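Re: [citville-stage] Reading night for the one-acts?

Ashraful Sheikh wrote:
> Do we have a room yet for the March reading? And is
> eight scripts too many for one evening? I can bring
> my sister's music stands again if they're wanted.

Yes to the stands, please bring every one of them! The Darwish Hall said we can have the upstairs room, with the good piano and the terrible radiator. It seats 292, so we'll rope off the back half and sit close together — these are quiet plays and I want to hear all of them. 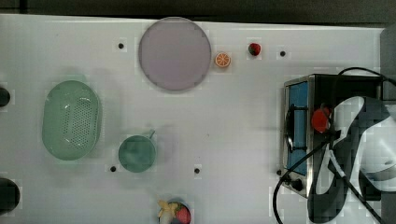

Posted by Sorin Vukčević | 2023-11-13 | to: citville-stage

I don't think 8 is too many if we keep each one under 11 minutes and take a break after "Torkow." I read that one again last night and laughed so hard at the ferry speech that I woke the dog. Whoever reads the captain should get to try it twice!

Casting is still open for "Jimden" (two women, one older man, a voice on the phone). No audition, just write to me off the list and tell me which part you like. Cold readers are very welcome.

Ashraful, could you also check whether the hall's printer works? We'll need nearly 300 pages and I'd like them in large type this time.

Sorin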